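Lids: one drawer or with their containers?

gpollock
We're merging two kitchens in June and have hit a wall. I store every container with its lid on. Jacqueline stores all lids in one drawer, standing up, like a filing system run by raccoons. Mine take more room, but I can find them.

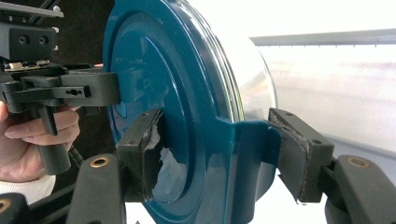 Palesa T.
Lid on means you trap last week's curry smell forever. Team drawer. Sorry, Gavin.

gpollock
Then wash it properly. I have an Anico set my mother bought in 1987 and it smells of nothing.

solveig_h
It smells of 1987. You've just stopped noticing.

jleclerc
Jacqueline here. He has left out that "more room" means 2 full cabinets. My drawer works fine if you get rid of anything without a partner. I started with 30 lids and I'm not saying how many survived.
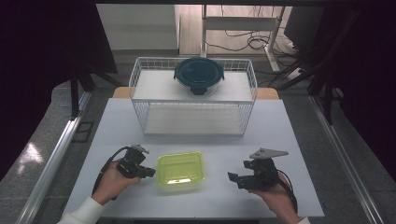
Anyway, the compromise on offer is round ones stored closed, rectangular ones nested, and those lids in my drawer. He's thinking it over.

Nomvula S.
Don't do it. Mixed systems fail by the second grocery run.

gpollock
Still thinking.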